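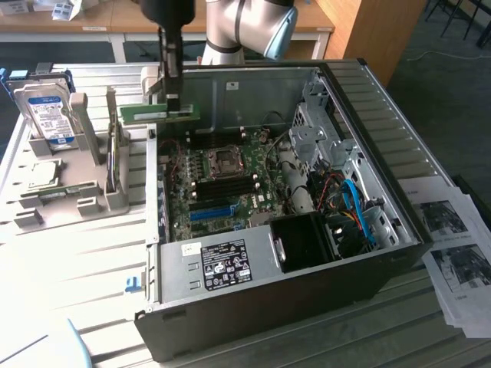
About Us

08/01/2018
By I-hsuan Hsu

Hi, and welcome to Cliltosetti! I'm I-hsuan, I started this place, and I still teach the beginner class because I can't bring myself to hand it over. We're a small evening school for grown-ups who want to feel better about computers. Some of our students have never owned one. Some use one all day at work and are tired of calling their nephew every time the printer disappears. A few want to fix the things themselves, and we have a class for that too.

The name is made up, by the way. People ask if it's Italian. My old business partner and I wrote down bits of words we liked the sound of until one of them had a free web address, and then we stopped. Most of our students call it "Clilto" and the mail carrier calls it something else entirely.

I used to work the front desk at the Hunham library, and a big part of my day was helping people at the public computers. Folks would come in to apply for a job and get stuck on attaching a file, and I had maybe five minutes before somebody else needed a library card. I kept thinking, this person needs two quiet hours and a cup of coffee. So one November I rented the upstairs room on Geddes Street, put up a flyer, and waited. Four people came the first night (one of them thought it was a knitting group, but she stayed, and she took three classes with us after that).

We've now had 612 students come through, which I still can't quite picture. I know the number only because Qianru Dai keeps our sign-up records, and she keeps them much better than I ever did. If you call the school, you'll most likely get Qianru. She can tell you which class fits, and she will talk you out of a class that doesn't, even if it costs us the fee.

What we teach changes a little every term, but Starting Out always runs. That's mine. We do the mouse, the keyboard, saving things where you can find them again, email, passwords, and how to spot a message that's trying to trick you. After that there's Everyday Paperwork, with Yaqin Lü, where you'll make a household budget, write a decent letter and learn what a spreadsheet is good for. Yaqin did the books for a moving company for years and she has opinions about column headings.

Then there's Inside the Box, which is Rhys Wihongi's class. It covers what the parts of a desktop computer do, how to add memory or swap a drive, and how to tell when a repair quote is fair.

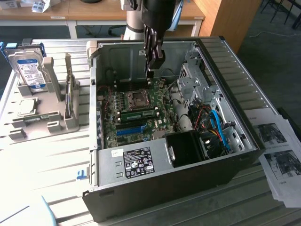

Rhys came to us from Ciltbridge, where he ran the repair counter at an office supply store, and he's the most patient man I have ever met. He'll explain the same cable four different ways and sound interested every time. You don't need any experience for his class, but you do need to be okay with a screwdriver and with asking questions out loud.

Our newest teacher is Hanyu Deng, who does Photos and Phones. I sat in on her first session meaning to take notes for her and ended up sorting out my own pictures instead – years of them, all dumped in one folder. I'd been putting that off forever.

Classes are never bigger than 14 people. I get asked to squeeze in one more almost every term and I say no, and then I feel bad, and then I put the person at the top of the next list. Each course is $200 for the full term, and that covers your workbook and the use of a school computer. Bring your own laptop if you'd like to learn on the one you have at home. If the fee is a problem, please talk to Qianru before you decide against it. We hold 2 free places in every class and they don't always get taken, which drives me nuts.

There are no tests and no grades. There is homework, sort of, in that I'll ask you to send me an email during the week, and I do write back to every one. I've had recipes, complaints about the parking, and a really good poem about a goat.

Speaking of parking: use the lot behind the bakery after six, not the one by the dentist. They will tow you. The street door sticks in damp weather, so give it a good shove. The room is up one flight of stairs and I'm sorry to say there's no elevator. If stairs are hard for you, Yaqin teaches a daytime version of Starting Out on the ground floor at the Hunham library, same workbook and same price.

You're welcome to come sit in on any class for one evening before you sign up, just call first so we can save you a chair. The coffee is free and pretty good now that Hanyu has taken over making it. Hope to see you upstairs!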